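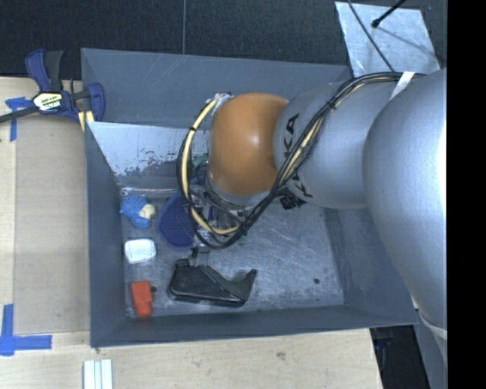 Mumau is the hot spring valley on the north side of Prirnley, and most of the mail we get about it asks the same dozen things. So, answers. Short ones mostly. Bags first: on the ferry everything bigger than a daypack goes in an open rectangular bin, much like the gray one under the robot arm in the photo, and the bins don't have lids. Hard cases fine, soft bags fine, anything that hates spray goes in a trash bag first. Bring your own trash bag.

How do I get there?
Ferry from Zondbridge to Prirnley, then the valley bus from the dock. The crossing takes 85 minutes in decent weather. The bus waits for the boat, the boat does not wait for the bus. If you're driving to Zondbridge, use the lot behind the fish market and not the one by the pier, which is permits only and they do tow.

Can I bring a car over?
No. Bikes yes, including electric ones. The road up to Mumau is gravel after the bridge and steep in two spots.

Is the ground safe to walk on?
On the boardwalk and marked paths, yes. Off them, no. The crust near the vents can be thin enough to break under a person, and the water underneath is close to boiling. Grass growing on it doesn't mean it's solid. Kids by the hand past the second gate, please, and dogs stay on the bus side of the fence (there's a shaded tie-up and a water bowl).

Is there a volcano?
There was. The last eruption on Prirnley was long before anyone wrote things down here, and what's left is the heat. You'll feel a small tremor now and then if you're sitting still. Usually people think it's a truck. If it's strong enough that you have trouble standing, move away from the cliffs and the pools and head for the bus stop.

What's that smell?
Sulfur. Rotten eggs, more or less. Stronger on still mornings, and you stop noticing after an hour or so. It will turn silver jewelry black, so leave it at home. If you have asthma, talk to your doctor before you come, and stay out of the low hollow by the mud pots when there's no wind. Gas settles in there. When the red flag is up the hollow is closed to everybody.

Can I swim?
Not in the valley itself. Too hot, and the cooler-looking pools change temperature without warning. Swim at the Sakamoto bath house, ten minutes down the road on foot. Two outdoor pools, one indoor, plus a cold plunge that regulars swear by.

What does the bath house cost?
Prices are on the board at the door and they change with the season. Cards taken at the desk. The lockers want coins – bring a few. Towels can be rented but they run out on busy days.

Do I need a swimsuit?
Yes, in all the pools. Shower before, no soap in the water, hair tied up if it's long.

Do I need to book?
For the bath house, only in December and over the summer break. For the valley, no, but there is a cap of 2000 visitors a day and once it's reached the bus stops going up. This happens on a handful of days a year, nearly always when a cruise ship is in. Check the harbor list before you pick your date. Going early helps alot.

How far is the walk?
The boardwalk loop is flat and easy, an hour with stops. The rim trail is a different thing. It climbs 1000 feet from the bus stop, it's loose underfoot near the top and there is no water on the way. Real shoes. Allow half a day and turn around if the cloud comes down, the views are gone by then anyway.

Strollers and wheelchairs?
Boardwalk yes, as far as the big steam vent. After that there are 53 steps and no ramp. The bus has a lift but only one wheelchair space, so call the dock office the day before and they'll hold it for you.

What should I wear?
Layers. It's warm by the vents and cold on the rim, and the wind gets up after lunch. Rain jacket always. Steam fogs up glasses and phone lenses, bring a dry cloth.

Can I cook an egg in the spring?
People ask this every week. Not in the open springs. There is a cooking box next to the bath house, you buy the eggs at the kiosk and lower them in a net bag. Corn works too. Sweet potatoes take forever.

Is there food otherwise?
Kiosk at the bus stop: soup, sandwiches, coffee, closed when it's out of soup. The bath house cafe does proper lunches. Nothing on the trails. Carry your trash back down, there are no cans past the first gate.

Can I stay overnight?
Guesthouses in the village by the dock, and a few rooms over the bath house. No camping in the valley, no sleeping in vans since there are no vans. The campground is on the south shore and it has hot showers, no surprise there.

Drones?
No. Steam makes them hard to see and the seabirds nest on the north cliff.

What if the ferry is canceled?
It happens in winter, mainly with a north wind. You get moved to the next sailing that runs, no fee. Keep a free day at the end of your trip if you have a flight to catch, and dont book the last boat before it. Notices go up at both docks and on the harbor phone line first, the website later.

Is there phone signal?
At the dock and the bath house, good. In the valley, patchy. On the rim you get it at the top and nowhere else. Download your map before the bus.

When is the best time to come?
Spring, if you want it quiet. Cold clear mornings are best for steam – much bigger plumes. Summer for the rim trail and the flowers. Fall is wet.

Are the paths open now?
Everything is open except the lower footbridge, which is being replanked. Follow the detour signs, adds five minutes.

Page last checked 26 March 2025. Anything missing, ask at the dock office in Zondbridge, open an hour before each sailing.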